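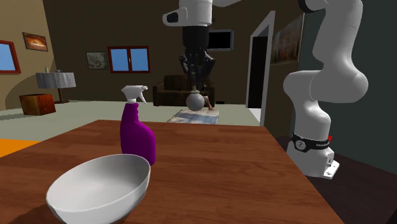 The kitchen table is back!

If you were with us before the refit you'll remember the Friday table at Raltwood, and how hard it was to get a seat once the soup came out. Well, it returns next month, and I can't tell you how pleased I am. Virgilio Tiongson is cooking again, and he has already sent me a list of what he wants to make, which runs to 2 pages and includes three kinds of dumpling (I have asked for all three).

For anyone new, it works like this. You turn up from half past twelve, sit wherever there's a gap, and eat what's going. Pay what you can into the tin by the door. There's no booking and no need to bring anything, though a loaf or a bag of onions never goes to waste. Last year we served 2,280 lunches, a lovely number for a kitchen with one decent oven — and the new oven is twice the size!

The refit itself came in at £4,000, with the last £100 raised at the Tallis Road cake sale in July. Thank you to everyone who baked, and to whoever made the ginger one with the lime icing. Please get in touch, I want the recipe.

We could still do with a hand on the washing up, mostly between two and three, and with someone who can fetch the vegetables from Lagman on a Thursday evening. You'd need a car and a fairly strong back. The potatoes come in big sacks.

Large-print menus will be on the side by the tea urn, and Virgilio will always do something without meat. If you have an allergy, tell him when you come in and he'll talk you through the pots.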